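Group Benefits Renewal – Progress Report to the Director of Finance
Sternau and Tillunine sites, to Oct 28, 2025 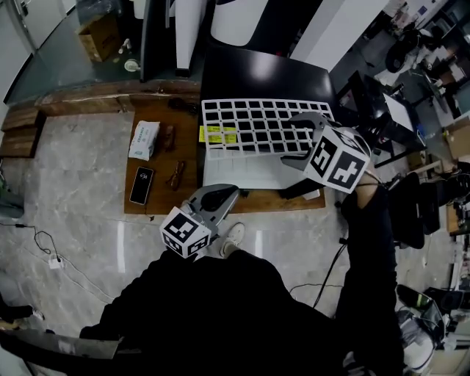 Celeste Tavares asked after the last report whether the drug plan could be moved to a new carrier without a gap in cover for staff on long-term medication. It can, provided the new contract takes over all approved drug claims as they stand. This is now a written condition of the tender.

Status

The tender closed on schedule. Five carriers were invited and two declined, both on the grounds that the group is split between two provinces with different drug cover rules. The remaining bids have been checked for completeness and put on a common basis. The eligible group is 561 employees, plus dependants. Staff on leave are included. Contractors at Sternau are not.

Fukent, the present carrier, has asked for a 10 per cent increase on extended health and no change on dental. The claims report supports part of the health increase. It does not support the amount added for inflation, and we have asked for the working behind that figure. A first reply was received but covered only the dental line.

Broker review

MacLeod has acted as our broker since the plan was set up. The service agreement was never updated when the Tillunine site was added, and enrolment errors there are still being sent to the wrong contact. A revised agreement has been drafted. It sets out response times, requires commissions to be disclosed each year and allows either party to leave on notice. MacLeod has accepted the first two points and is reviewing the third.

Disability plan

Short-term disability claims at Sternau remain higher than the plan was priced for. Most are closed before the long-term waiting period ends. The claims file does not show whether modified duties were offered, so the cost of late returns to work can't be separated from the rest. Human resources will record this from now on.

Open items

Fukent – written basis for the inflation factor.
MacLeod – response on the notice clause.
Payroll – test file with dependant codes for Tillunine. The first file was rejected for missing birth dates.
Legal – wording on the transfer of approved drug claims.

Budget

Spending on the review is within the approved amount. The only cost not foreseen was the translation of the employee booklet, charged to the communications line.

Next steps

Bid interviews will follow once the Fukent reply is in. A recommendation will then come to you for approval, with the new rates to take effect in April. If the payroll file is not accepted before the contract is signed, enrolment at Tillunine will be done on paper for the first month.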